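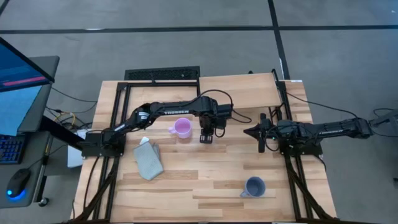
Post-fault inspection, bimanual bench, Hedlow cell 2
Fault log entry 3924: left arm dropped out of position hold during mug task

Base clamps, left and right: OK
Frame rail bolts: OK. One retightened, left side.
Cable loops over left arm: FAIL. Loop pulls tight at full reach. Reroute with more slack.
Connector at left arm base: FAIL. Latch not seated. Replaced, Gernus spare 137.
Gripper fingers, both arms: OK
Floor cables, right side: COMMENT. Trip hazard. Cover before next run.
Emergency stop: OK. Both arms lost drive power when pressed.
Hold test, 300 seconds, arms extended: left arm PASS after connector change. Right arm PASS.

Status: reduced speed only until the reroute is signed off. Keep hands off the bench top while drives are on.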